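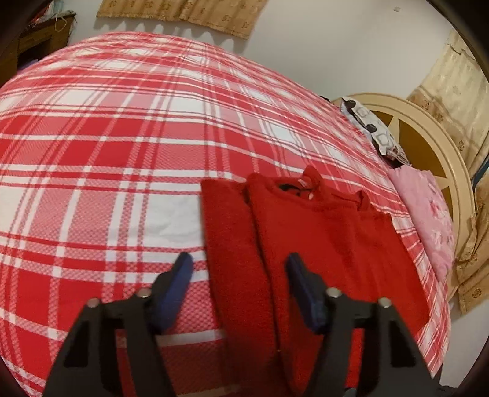 I've been playing Lallell on my phone for most of the summer, so when one of the two people behind it agreed to a call, I may have said yes a little too fast. If you missed it, Lallell is a puzzle game about running a ferry between tiny islands, and it's the second release from Wadberg, a studio so small that it doesn't have an office (they meet at a bakery in Ellery and buy a lot of rolls).

My first question was about the maps, which I love. There are 262 of them, all drawn by hand. "We had closer to 300," the designer told me. "Then we sat down and played every one in a row, and some of them were just mean. Map 40 used to make my sister swear."

I asked if she'd kept the mean ones. Long pause. "They're in a folder. People keep asking for it!"

Sales came up too, and she was pretty open about them. The first game, Letilau, sold roughly 2,000 copies in its whole life, and she still gets email about it. "Really long email. Somebody wrote me a new ending, with songs."

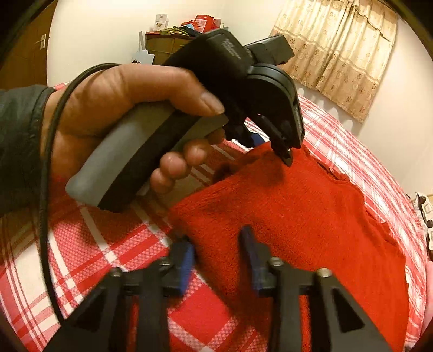 No ads, and what comes next

Lallell costs a few bucks up front and that's it, no ads, no coins, no daily wheel to spin. I told her I'd half expected a wheel. "We built one, one weekend," she said, laughing. "It worked fine and I hated looking at it."

An update lands in August with night crossings and a color-blind mode, plus a fix for that bug where the goats board twice. I kind of liked the goat bug and told her so. She said I could stay on the old version if I felt that strongly, and then she had to go, her rolls were ready.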